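The Cult of the Little Cloth

Sometime in the past few years, the folded cloth became a moral issue. I trace it to the drawer photographs: row after row of small squares standing on edge like files in a cabinet, sorted by shade. People who once kept a rag under the sink now keep a system.

I have spent most of April with that system, and I remain unconverted.

The case for folding small cloths goes like this. A folded cloth takes up less room, can be found without digging, and puts you in a better frame of mind when you reach for it. The first claim is true if you own a lot of cloths. The second is true if you own different kinds. The third I would like to see some evidence for.

Fustmont, which sells a line of drawer inserts, says in its booklet that an orderly cloth drawer saves a household 30 minutes a week. I asked how the figure was reached and was told it came from customers who had bought the inserts. I timed myself for a week with a heap and a week with a filing row. The heap cost me nothing I could measure. The row cost me eight minutes every Sunday, standing at the dryer, doing thirds.

Thirds is the approved method. You lay the cloth flat, bring one side in, bring the other side over it, then fold the strip again until it stands up by itself. With a cotton dish towel this works well enough. With microfiber it works until you let go. Felt is a different animal altogether. It has no grain to follow and no hem to line up, and a thick piece pushes back at the fold, so the third layer rides up over the other two and the whole thing opens like a menu.

Raimo Heinonen, who ran the linen room at a hotel in Raderach before he started teaching evening classes in household work, is less sentimental about this than most of his students.

"Felt wants to be flat," he told me. "So leave it flat. People fold it because they have learned folding and they want to use it."

His class is the only one I sat through that I would pay for again. He spends the first hour on picking a cloth up. Pinch it at opposite edges, he says, and lift both sides together, keeping just enough pull between your hands that the middle hangs without bunching. Pull too hard and felt stretches, and it doesn't always come back. Pull too little and the bottom drags on the table and creases under itself. I had assumed I could pick up a cloth. I was wrong about a third of what he asked for, and he did not let it pass.

The rest of the trade I am less sure of. Strachan sells a folding board, a hinged panel you flip over a cloth to produce an identical rectangle each time. It does produce one. It also takes up more space than the cloths it is meant to tidy, and mine now lives behind a door. The Bundener method, taught over four evenings, holds that each cloth should have a color and each color a job — orange for dusting, blue for glass, and so on down the shelf. I kept it up for 72 hours. Then something spilled, and I grabbed the nearest one.

There is a reasonable habit somewhere under all this. Wash them, shake them out while they are damp, lay the felt ones in a flat stack and let the cotton ones go in a basket. If a drawer of perfect squares pleases you, fine, fold away. I have seen drawers like that and felt a small tug of envy, mostly at the free time.

Heinonen's own drawer, which he showed me after some persuasion, holds a flat pile of felt at the left and a tangle of dish towels at the right. He shut it before I could ask about the tangle.
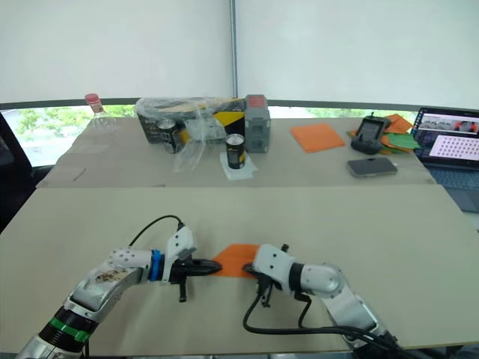
Held by both sides: an orange felt-like cloth, its lower edge dipping toward the tabletop.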